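The round table at Skullow: spray, cloth, daylight
Posted by Kuserer, October
4 min read

1/ Thread on cleaning a round table under a glass roof. It's a narrow subject. I look after the shared tables in the Skullow atrium in Ininville, and the same questions keep coming back, so they can go in one place.

2/ The tops are green, smooth and matte. Matte hides fingerprints well and hides streaks badly. A streak is dried residue, and on a matte surface it shows up shiny against everything next to it. Most complaints I get about "dirty" tables are about tables that were cleaned with too much product.

3/ Equipment is one trigger sprayer and one cotton cloth. The cloth is folded before it goes anywhere near the bottle. Ours are old patterned napkins, printed on one side and plain cream on the other, which makes it easy to tell which face has been used.

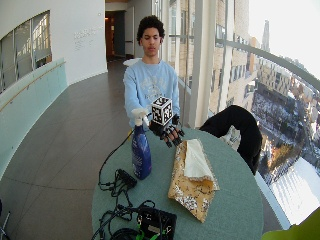
A reply asks whether a printed napkin will bleed dye onto a pale table, and whether microfiber wouldn't be safer in any case.

4/ It can bleed, when new. Wash it twice with something you don't care about. After that, press a wet corner onto white paper and leave it for 15 minutes. If the paper stays clean, use the napkin. If it doesn't, wash again or use it for floors.

5/ On microfiber: it picks up grease better than cotton. It also picks up grit and keeps it, and the atrium doors bring in a lot of grit. I rinse cotton, look at it, and know what I have. With microfiber I'm guessing. People with cleaner doors may reach a different conclusion.

6/ Dilution. I use Belhaj surface concentrate, 15 ml topped up with water to 400 ml. That's weaker than most people pour. A stronger mix doesn't lift coffee any faster on these tops, and it needs a second pass with plain water to get the residue off.

7/ Write the mix on the bottle label in pencil. Marker comes off with the first drip. If there's no label, tape one on low down, where the hand doesn't rub it.

8/ Nozzle setting matters more than the product. Turn it until you get a cone. A jet hits one spot, bounces, and lands on whatever is on the next chair. A full mist drifts and most of it never reaches the table. Two squeezes per half table, held a forearm's length up.

9/ Spray the cloth instead of the table if there are electronics, paper or food out. Slower, but you control where the liquid goes. Refill the cloth when it starts to drag.

10/ Paper is the thing people forget. A menu or a printed sheet left flat on a damp top will curl by lunchtime, and cheap ink transfers. Pick it up, wipe, wait, put it back. Same for anything with a fibrous or crumbly underside, which will hold water against the surface for hours.

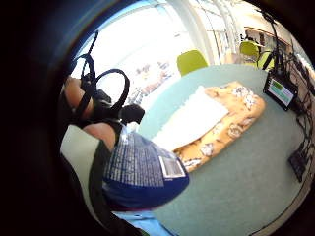 Blue plastic with a small white label, over the round table. Skullow atrium.

11/ Soft packaging belongs in the same category as paper. Printed plastic film can stick slightly to a top that has product on it, and when you lift it there's a faint outline. It comes off with warm water. It does not come off with more product, and I have watched people try for a long time.

12/ Where to start on a round table. With a rectangle you work away from yourself in rows. On a circle, rows leave two slivers, left and right, that get missed every time. I do the rim first, one full lap with the cloth hooked over the edge, then straight overlapping passes across the middle.

13/ The rim is where the hands and sleeves go, so it's the dirtiest part. It's also rounded, so a flat cloth only touches the top of the curve. Hook two fingers under. If the table seats people all day, do the underside of the lip once a week. Wednesday works for us.

14/ Light. A glass ceiling is the best inspection lamp you can get and the worst drying environment. In direct sun the liquid flashes off before you've wiped it and leaves a ring for every droplet. Before ten or after four is fine. At midday, work in quarters.

15/ To check the result, crouch until your eyes are near tabletop height and look toward the windows. Standing over the table with the light behind you shows you nothing. Two positions, a quarter turn apart, will find nearly every streak.
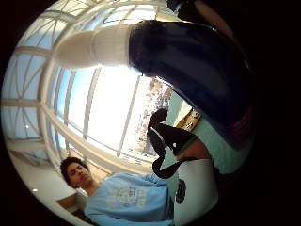

PART TWO: THE CLOTH

16/ Fold in half, then in half again. That gives you four outside and inside faces per side of the fabric, and you turn to a fresh one when the current one leaves a line. If you've never refolded partway through a table, you've been moving the coffee from one side to the other.

17/ With a two-sided napkin, start on the printed side and finish on the plain one. Stains show up on cream and disappear into a floral. I want to see what the last pass picked up.

18/ Frayed edges: trim them. Loose threads catch in the screw heads under the tabletop and shed lint on the matte finish. A cloth with one bad edge is still usable if that edge is folded inward. With two bad edges, cut it down.

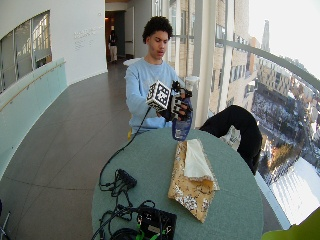 Kuserer Table Notes, No. 67

19/ Continuing from the last number. Bottles: store them upright, with the nozzle turned to off. A bottle left on its side leaks through the trigger, slowly enough that you find it the next morning. If you've been carrying one head-down, stand it up and pump once into the sink before you use it.

20/ Cups. Take them off the table completely. Sliding a cup along ahead of the cloth leaves an arc, and the base usually has a drip on it that you've now distributed. Same with jackets over chair backs: sleeves hang lower than you think and they will brush the rim while it's still damp.

21/ Drying. A second cloth, dry, one pass only, same direction as the last wet pass. Buffing in circles puts swirl marks into a matte top over time. Ours have some near the middle from before I changed the routine and I don't have a fix for those.

22/ Washing the cloths: hot, no fabric softener. Softener coats the cotton and it stops absorbing. If you inherit a pile of softened napkins, one wash with washing soda usually brings them back.

23/ Next number is chair feet and what they do to a stone floor. If anyone has found a felt pad that lasts past a month on a busy chair, please send the thickness and the adhesive type.

3,284 views

Recent from Kuserer
Trigger sprayers: which parts can be replaced
Coffee rings on matte tops, cold water first
Belhaj concentrate, measuring small amounts
Ininville tap water and white spots on glass
Cutting down old napkins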